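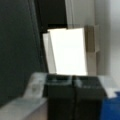
Vurncombe Robotics Club: Spring Gallery, Arm Team

Welcome to the arm team's page. The drive team has its own gallery, with wheels in it, and gets more visitors. We have one arm, one gripper, a small camera up at the wrist, and a room we share with the people who build sets for the school play.

Our project this year is called Melard. It was supposed to be a robot that sorts returned library books by size. By May it had become a robot that reaches toward flat things and forms an opinion about them. The judges at the Gauthier Open liked the opinion part, so we kept it.

The wrist view

Two black fingers, side by side, with a bright white sheet standing up behind them and a tan panel to its right. The blue thing in the corner has been voted the easiest object to find by everyone who has ever worked on our color code.

You get used to looking at the world this way. After a few weeks of labeling you start judging your own kitchen by how much of it would blow out to pure white.

Why everything is blurry

We run the camera at low resolution so the old laptop can keep up. The first time we turned the resolution up, the arm thought about each frame so carefully that it missed lunch. Soft edges are fine for finding a big pale rectangle. They are less fine for reading the title of a book, a feature we had already promised in the project proposal. Please don't look up the proposal.

The labeling pile

We saved 3292 frames over the season and threw out 466 of them. The rejects were mostly ceiling. If you joined in the fall and were told that robotics was mainly soldering, we are sorry, and the next batch is in the shared folder.

House rules for labeling: draw the box around the target, skip the frame if two people disagree for longer than a minute, and stop naming the shadows.

White on white

Our hardest problem is a white target near a pale background. The program looks for an outline, and under strong light a white sheet can lose most of the surface detail we wanted to use. We tried raising the contrast, which gave us a beautiful outline of the wall. Then we tried lowering the exposure, and the gripper fingers vanished into the dark parts of the picture, so the arm spent an afternoon unaware that it had hands.

The current version checks several brightness levels and picks the answer they mostly agree on. It's slower – you can get a drink of water while it decides – but it has stopped chasing the wall.

Cardboard season

Tan was meant to be our easy color. Plain, dull, no glare, cheap to replace when somebody sits on it. Then the set builders brought in a whole forest made of cardboard and stored it at our end of the room, and our detection numbers fell off a cliff. The trees are gone now. The code comment that reads "ignore forest" stays in for historical reasons.

Finger pads

The gripper has been through 13 sets of pads since the fall. Foam tore. Rubber bands rolled. A material from the craft closet held on so well that we had to peel the book cover off it, and then buy the book. We have written down everything we tried in the Hivano binder, named after the motor kit that came in it, and the binder is the most useful thing the club owns.

Gauthier Open, regional round

We did over 1000 practice reaches before the competition and were given a table two inches higher than ours. Two inches is a lot when your arm has learned one table by heart. The first run ended with a polite tap on the tabletop and a full stop. We typed in a new height, sat on our hands, and got through the second run with a score we're willing to print on a T-shirt, provided the print is small.

We came home with a certificate for documentation. The drive team came home with a trophy. Their binder is empty.

Next year

Same arm, new table height setting, and a second lamp if the budget allows it. We would also like to try actual books. New members can come by the shared room after 3:15 p.m. and should go in by the side door, as the front one currently has a castle in front of it.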